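Reading the Average True Range Before You Place a Stop

Many of our readers put their stop at the same distance on every trade. It is simple, but the market does not move the same distance every day. In this item I want to show how the Average True Range (ATR) can help with this.

The ATR takes the size of each daily move, gaps included, and makes an average. It says nothing of direction. A high value means only that the price is traveling far between its high and its low.
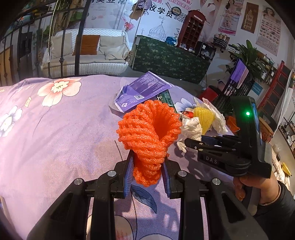
An orange foam net sleeve on a flowered bedspread.

In October I tested a stop of 2 times the ATR on 200 daily bars of Cistura. With my old fixed stop I was taken out of 17 trades. With the ATR stop it was less often, but each loss was larger, so the position must be smaller. Please do not forget this second part.

The default setting in Prukden is 14 bars. I have kept it. A shorter setting reacts faster, and after one wild session the stop becomes very wide.

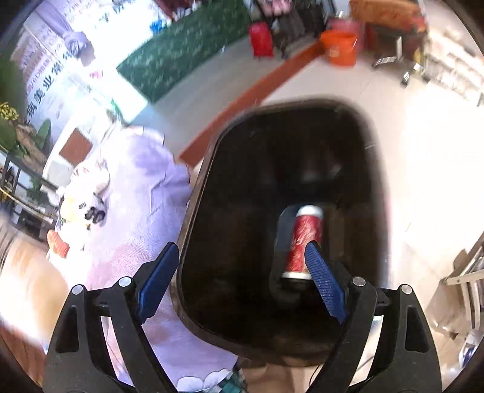

If you trade more than one market, calculate the value for each of them separately. An ATR from one chart has no meaning on another.

Recent items
Moving averages on weekly charts
What is slippage?
Keeping a trade journal

Comments (3)

tornado_kay: Do you move the stop when the ATR changes, or leave it?

Editor: I leave it where it was at entry, unless the trade is in profit.

marlow786: The part on position size was useful to me, thank you.

Tornetti Market Letter | Contact | Unsubscribe | Back to top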